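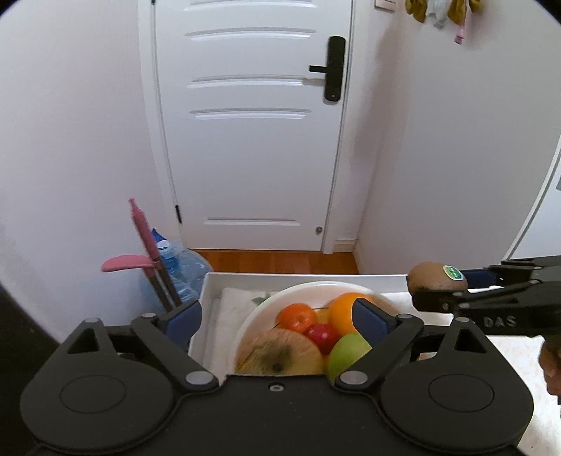

Fruit is the part of a plant that holds the seeds. Its job is to get those seeds away from the parent plant, where there is more light and more room. Many fruits do this by being good to eat. A green apple, an orange and a pale round melon can share one white bowl, but they are built in different ways. The apple has a core with pips. The orange is divided into segments full of juice. The melon keeps its seeds together in the middle.

## How a fruit ripens

An unripe fruit is hard and sour. It stores much of its food as starch. As it ripens, the starch turns into sugar, the acid drops and the walls between the cells grow weaker — so the flesh goes soft.

Some fruits give off a gas called ethene. Ethene tells the fruit to ripen. It also drifts to other fruit nearby, and a ripe banana in a closed bag will speed up a hard pear.
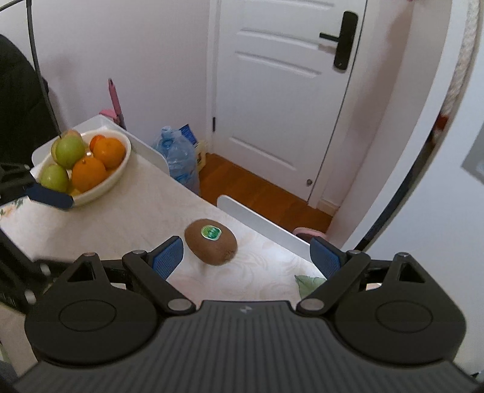
*Ripening carries on at the table.*

Not all fruits ripen after picking. There are two groups:

- **Carry on ripening:** apples, bananas, pears, kiwi fruit.
- **Stop when picked:** oranges, grapes, cherries.

A kiwi fruit is picked hard. Its brown skin is covered in short hairs, which help to slow the loss of water.
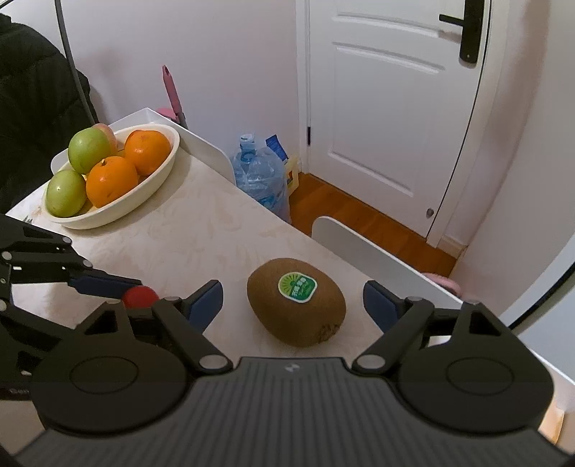
## Test it yourself

1. Take two hard pears of the same size.
2. Put one in a paper bag with a ripe banana. Fold the top over.
3. Leave the other pear on a plate in the same room.
4. Press both gently once a day and write down which is softer.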